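The Buckley Rolling Coat Rack, with Hangers

Item: Buckley rack, black metal
Comes with: 19 wooden hangers, 2 packs of spare clips, one hex key
Ships from: Somville
Assembly: yes, a little (see below)

I've been selling coat racks for longer than I ever planned to, and the Buckley is the one I keep going back to. We had it in the shop for a whole winter before I put it up on the site, mostly because I kept forgetting to write the page (sorry to everyone who called and asked!). So here it finally is, and I'm going to tell you everything I know about it, including the parts I'd change.

It's a plain black metal rack. There's a thin bar across the top for the hangers, and the bar bends down at the ends into the poles, so there are no knobs or corner joints for a sleeve to snag on. I love that bend. Our old rack, the Gidance, had a square corner with a plastic cap, and the caps came off if you looked at them wrong. I must have mailed out a shoebox full of those caps. No caps on this one!

The bar looks skinny, I know. Malachy Corrigan, who orders for us, took one look at the sample and wanted to send it back. Then we loaded it with every wet wool coat in the building and left it over a long weekend, and it was fine. A little bow in the middle on the first day, and it didn't get any worse. I'd still put your heaviest things near the ends if you have the choice.

Now the hangers. They're light wood, kind of a pale tan, and we picked them to go with the black. You can buy the rack without them, but I wouldn't. Wire hangers slide all over a bar this thin, and a heavy jacket on one will slowly travel down to the low spot and drag its friends along with it. The wooden ones have enough weight to stay put.
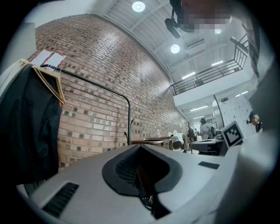

People ask me about the little black clips too. They go where the hook meets the bar and stop the hangers from bunching up, which is handy if the rack is by a door and gets bumped a lot. You squeeze, you slide, you let go. They do get lost, so I throw in two packs of spares. If you'd like your hangers all shoved together at one end, leave the clips off – the rack doesn't care.

What I'd change: the wheels. They're good on a wood floor or on concrete and pretty hopeless on thick carpet. Caoimhe Corrigan has hers on a shag rug and says it moves about as willingly as a parked truck. If you have carpet, use the flat feet. Both are in the box. The feet also make the rack a bit shorter, so check your long coats before you tighten everything up.

Putting it together took me one cup of coffee. The instruction sheet has 4 steps, and step 3 is drawn upside down (it's been like that since the first batch and the maker keeps promising me a new one in September). Just make sure the screw heads face the inside of the poles. Hand-tighten everything, stand the rack up, give it a wiggle, and then go around again with the hex key. If you tighten as you go, the top bar ends up crooked and you'll be taking it apart again. Ask me how I know.

Cleaning is a damp cloth. The black finish shows dust more than our gray one did, and it'll get faint scratches where the hooks ride back and forth. Mine has plenty and I've stopped noticing. Please don't use steel wool on it. One customer did, and we had a sad phone call.

Who's it for? Well, I sell a lot of them to studios, hair salons and offices that never got a proper closet. Brendan Ó Néill bought one for his dance school and came back for more before the month was out, and I've got one at home behind the front door because my hallway has never had a single hook in it. It would be too much rack for a tiny apartment. For that I'd look at the Hestano, our wall rail, which takes up no floor at all but does need a solid wall and somebody with a drill.

We've sold more than 600 of these now, and the returns have nearly all been about size, so please measure first! Tape the outline on your floor and walk around it for a day or two. If it's in your way as tape, it'll be in your way as a rack.

Spare clips, single hangers, wheels and feet can all be ordered on their own. Email the shop and ask for Aisling Phelan, that's me, and tell me which rack you have and whether it's the black or the old gray. The screws are different and I will send you the wrong ones otherwise.

Page updated Sunday, August 20, 2006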